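Tips & Tidying > Around the House
6 min read

Can a machine do your chores yet? Cleaning foam clogs, and a few other jobs I tested my patience on

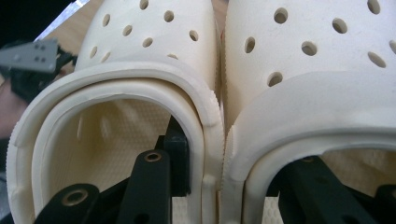
A reader who signs off as Pukstead wrote in after my last column to say that she'd happily hand over the whole shoe rack tomorrow, muddy soles and all, but that any machine able to tidy shoes had better be able to find the left one first, and in her house that rules out most of the humans too.

Fair enough! I get more mail about this than about mould, and that's saying something. Everybody wants to know when they can stop doing the boring stuff. So I've gone through the jobs I do most weeks and tried to be straight about which ones a machine can take off you, which ones it sort of can, and how to do the rest faster by hand while we wait.

Shoes by the door

Pairing up and lining up shoes sounds like nothing. For a robot it's a proper job, because every shoe is a different shape and half of them flop over. Foam clogs are the friendly end of it. They hold their shape, the heel's wide open, and there's a good thick collar to get hold of. Laced boots and anything with a floppy tongue are a different story, and I wouldn't expect much there for a while.

Cleaning them is still on you. For pale foam clogs:

Knock the dry dirt off outside, over the garden bed.
Fill a bucket with lukewarm water and a squirt of dish soap. Never hot, foam can shrink and you won't get it back.
Use an old toothbrush on the vent holes and any textured footbed, where grey muck loves to settle.
For scuffs, bicarb and a bit of water mixed to a paste, left for 12 minutes, then rinsed.
Dry them in the shade. Full sun on the back step in January did for my last pair (they came out a full size smaller and the colour of weak tea).

If you want them to stay paired, push them together side by side, toes to the wall. You can grab both collars in one hand on the way out, and it's the arrangement I'd want for any gadget that's going to pick them up as well.

Floors

This one's mostly solved, and I say that as a former grump. I bought a Hornus robot vacuum in May for $342 and it does the hallway and kitchen better than I do, mainly by doing them every single day. It still eats phone cords. Do a quick lap before you set it off and pick up cords, socks and the bath mat. Empty the bin more often than the app tells you to, and cut the hair off the roller with a seam ripper, which is so much quicker than scissors.

Stairs, no. Behind the toilet, no. Keep your mop.

Laundry

The washing machine is a robot, really, we've just stopped being impressed by it. Folding is where it all falls over. I've watched plenty of videos of arms folding tea towels and they're lovely to watch, very soothing, but a fitted sheet is beyond them and it's beyond most of my family. My own shortcut is to fold straight off the line into piles by room, so nothing gets sorted twice.

Dishes

Same again: the washing's done for you and the loading isn't. A neighbour paid $836 for her Pangaribuan dishwasher and still stacks bowls inside bowls, so there's a limit to what money will do. Put the big stuff on the outside, tilt the mugs so the bases don't pool, and put cutlery handles down except for the sharp knives.

Out in the shed

I had a look around the open day at Trirkport, the joinery works out past the highway, and it cheered me up no end. Plenty of automatic cutting going on, and then at the end of the line, a bloke with a broom. Sweeping up odd-shaped offcuts and sorting good screws from bent ones is still hand work there, same as it is in my shed. A magnet inside a plastic bag does wonders for spilled screws. Turn the bag inside out and they drop into the jar.

So where does that leave us?

If I had to rank it, I'd hand over floors today, keep a hopeful eye on shoes and dishes, and go on folding sheets myself until I'm in a home. What I would do now is tidy in a way that suits a machine anyway. Give things one spot and keep the floor clear. I tried it for 3 weeks and the house was easier for me to look after too, with no arm in sight except my own two.

Next time: getting candle wax out of a wool rug, which three of you have asked about and one of you sounded fairly desperate.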